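Notebook, Pralton cell sim - speed and contact limits, second pass
July, entry started 9:40
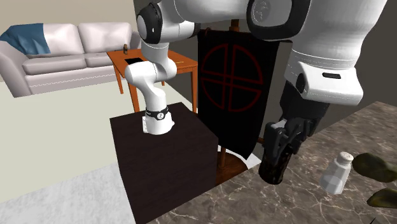
Carried over from the last entry: the limits file still mixes two kinds of number. Some values are hard stops that the controller enforces, others are targets we score afterward. They sit in the same block with the same prefix, and I misread one of them this morning. Splitting the file before running anything else.

New layout:
limits_enforced - joint speed, tool speed, grip force, workspace box
limits_scored - object tilt at release, clearance to neighbors, time in contact with counter

Rule for both: every value has a unit in its name and a line saying who may change it. No bare numbers in task scripts. Found 18 of those in the Wekila tasks alone, most of them copied from one early script and never looked at again.

Kitchen task, counter pick with the dark bottle. The object can sit tilted in the fingers and the grasp check still passes, as the check only reads finger gap and force. Tilt is not in it. That is fine for a pick but not for a place. Proposal: log tilt at grasp, at mid-transfer and in the last step before release, and score only the last. Limit set to 8 degrees for now. No strong basis for that value, it is a starting point and marked as such in the file.

Clearance. The salt shaker stands to the right of the bottle in this layout and the green items are farther right again. Current rule measures clearance from the held object only. The gripper linkages are wider than the fingers when closed, so the rule should use the swept volume of gripper plus object. Changed. Cost is a slower check, acceptable offline.

Counter edge. The bottle is close to the far edge here. We have no rule about edges at all. Added one: no release with any part of the object's footprint within 4 cm of an edge, unless the task file says so explicitly. The exception has to be written out in the task, not passed in on the command line.

Reran the stored set with the new file, 347 episodes. Old pass list and new pass list are both saved, do not overwrite the old one. Differences are nearly all from the edge rule. A smaller group fails on clearance and would have passed before. I have not gone through those by hand yet.

Notes on practice, for whoever edits this next:
- Change one limit per commit. Preda had three in one and the comparison was useless.
- A failed limit is reported with the measured value, the limit and the time step. "Out of range" alone is not a report.
- Randomized layouts get the same limits as fixed ones. If a layout cannot meet them, drop the layout and log the seed.
- Sim results do not count toward the hardware sign-off. Gureo sheet stays blank until the real arm has run at reduced speed with the stop button tested first.

Open:
Grip force limit is one value for all objects. Needs a per-object table - glass, plastic and produce at least.
Does the stop distance in the enforced block include controller delay? The comment says yes, the code looks like no. Check before the next run.
Rename the old prefix everywhere, including the plots.

Stopped 16:15, clearance failures next.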